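How Does a Tablet Know Where Your Finger Is?

227 shares
2 comments

Put your finger on a tablet and a picture moves. Tap a letter and it shows up on the page. The glass feels smooth and has no buttons in it, so how does the tablet know where you touched?

The answer starts with electricity. Your body can hold a tiny bit of electric charge. You can't feel it most of the time, but you may have noticed it when you pulled off a wool hat and your hair stood up.

Under the glass of a tablet is a grid. It is made of very thin lines that carry electricity. Some go up and down, and some go side to side, like the lines on graph paper. They are made from a material you can see through, so they don't block the picture.

When your finger comes close to the glass, it changes the electricity at the spot where the lines cross. A small chip checks the whole grid again and again, many times each second. It finds the crossing that changed and sends that place to the main part of the tablet. Then the tablet decides what to do — open a game, turn a page or play a song.
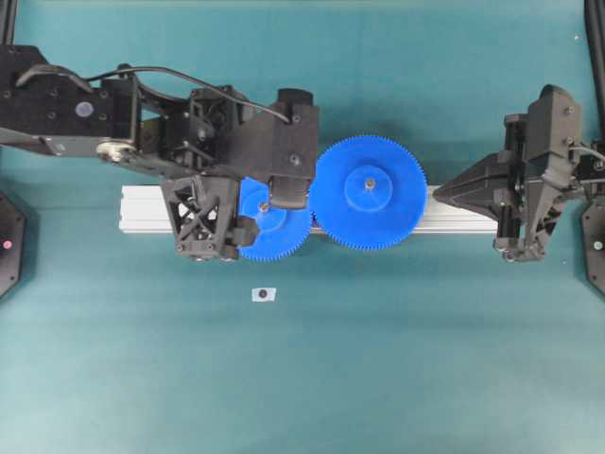 A swipe is a bit more work for the tablet than a tap. Your finger touches one place, then the place next to it, then the next. The chip keeps track of all of them in order and works out which way you are going and how fast. Older machines often passed movement along with solid parts. A touch screen has no teeth and nothing that turns. It passes the movement along as numbers, and the picture slides to match.

Two fingers work the same way. If they move apart, the chip sees two places getting farther from each other, and the tablet makes the picture bigger. If they come together, the picture shrinks. This is called pinching.

Why won't it work with my gloves on?

Thick wool keeps your finger too far from the grid. The electricity under the glass hardly changes, so the chip doesn't notice you. Some gloves have special thread in the fingertips that carries electricity. Those work fine.

Why does it act strangely when it's wet?

Water can change the electricity too. A few drops on the glass can look like fingers to the chip. Wipe the screen with a soft, dry cloth and try again.

Can I use a pencil?

A plain wooden pencil is a bad idea, as it can scratch the glass. Use a pen made for tablets. Some have a soft rubber tip that acts like a fingertip. Others have a battery and send their own signal to the screen.

Try it yourself

Ask a grown-up if you can use a tablet for this. Open a drawing program. Draw a line with your fingertip, then with your knuckle, then with the eraser on a pencil. Write down which ones made a mark. Try a clean metal spoon next, using the round side and pressing lightly. Does it matter how you hold it?

3,339 views
80 likes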